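We use cookies to remember your settings and to count visits. By continuing to browse Noltside Help you agree to this. Accept | Manage

Noltside Help > Kitchen and Break Room > Small appliances

Is it really bad for a microwave to leave the door open between uses?

There is a running argument at my office about the shared microwave, and I'd like to hear from people who don't work with me. One group wants the door left wide open after lunch so the inside can air out. The other group says this wears out the hinge, burns through the bulb and is "how you kill a microwave." I have been told all three with great confidence by people who could not say where they heard it.

It's a plain white model with knobs, nothing fancy. It gets heavy use between noon and 2 and then hardly any. By late afternoon it smells like everybody's lunch at once. Somebody put a cup of baking soda in there in January and I could not tell you that it did a thing.

The other claim going around is that you have to take the glass plate and the roller ring out and wash them every single day or the motor will burn out. That sounds made up to me, but I've been wrong before. And a coworker has started buying a microwave cleaning spray called Tastach, at a price I think is silly for what smells like vinegar with lemon in it. Is there anything to any of this?

Posted by tuckerbend

Paketti

Always close it. The door is the most important part of a microwave and if the hinge sags even a little the waves get out. My mother had one go bad this way. Also the light stays on when the door is open and that runs up the electric bill. Get the baking soda but change it every week, that's probably why yours didn't work. I use the lemon trick too, cut a lemon in a bowl of water and run it 5 minutes, smells great.

Reply from tuckerbend: Did your mother's hinge go because it was left open, or because it was old?

Reply from Paketti: It was pretty old. But it was always left open.

Stefaniia Dmytriv

I'd push back on most of what has been said, including a couple of things people repeat so often that they sound like rules.

Start with the door. A hinge mostly wears from being moved and from being leaned on. A door standing open on a steady table, with no weight on it, is carrying itself, and it was built to do that. What does hurt it is somebody resting a full plate on it while they look for a fork, or walking into it. So the thing to ask in an office is where the open door ends up. If it sticks out into the path between the chairs and the door of the room, close it. If it swings over the table, I can't see the harm. The worry about "waves getting out" later is fair only if the door no longer shuts flat. Look at the seal and the latch once in a while. If the door is bent, or doesn't latch, or the thing runs with the door not fully shut, stop using it and don't let anybody "fix" it with tape.

The bulb is the one part of the argument I'd grant. Some models keep the light on for as long as the door is open, some turn it off after a few minutes, and some never light up with the door open in the first place. Open yours and wait. If the light stays on, you will go through bulbs faster, and on many microwaves changing one means opening the case, which is no job for the break room. The cost of the electricity is small enough that I wouldn't bring it up in a meeting.

My compromise is to wipe it out after the lunch rush, leave the door open for 14 minutes or so, then shut it. Why 14? No reason at all, it's how long I take to do the mugs. Steam needs somewhere to go, and a damp box with the door shut will smell by evening whatever you put in it.

Now the plate and ring. Daily washing to save the motor is a story. The motor sits under the floor of the oven and turns the plate through a little coupling in the middle. What stops the plate turning properly is usually plain: food stuck in the track where the small wheels run, or the ring put back crooked, or the plate not seated on the coupling. If you hear a knock or a scrape, look there first. In a busy office I'd lift both out twice a week and wipe the floor beneath, which is where the smell tends to live. People clean the walls, because they can see them, and leave a ring of old soup under the rollers – then they buy a spray. Let the glass cool before you put it in water. And don't run the microwave with the plate out unless the manual says you can.

Baking soda in a cup: I don't believe in it much. It may take the edge off a closed cupboard. It won't do anything about grease that's still there.

Lemon water does help, but I'd give the credit to the steam. Plain water loosens things just as well. I'd also go shorter than 5 minutes to begin with, put a wooden spoon in the bowl, and leave it alone for a bit before you reach in, as very hot water can boil up suddenly when it's moved.

As for Tastach, I haven't used it and can't say it's bad. I would ask your coworker to do half the oven with the spray and half with a damp cloth and a drop of dish soap, then have somebody else guess which is which. I know where I'd put my money.

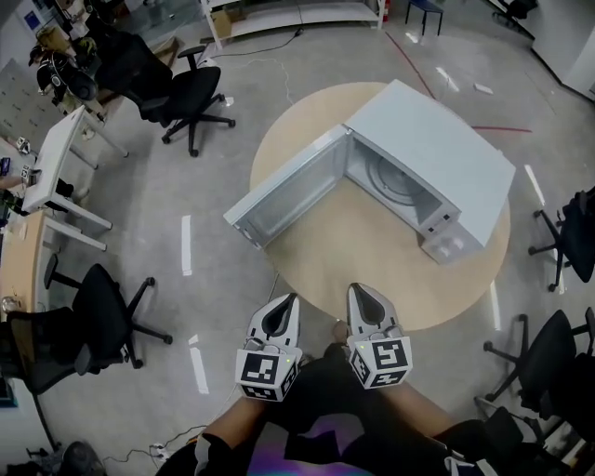 Stefaniia Dmytriv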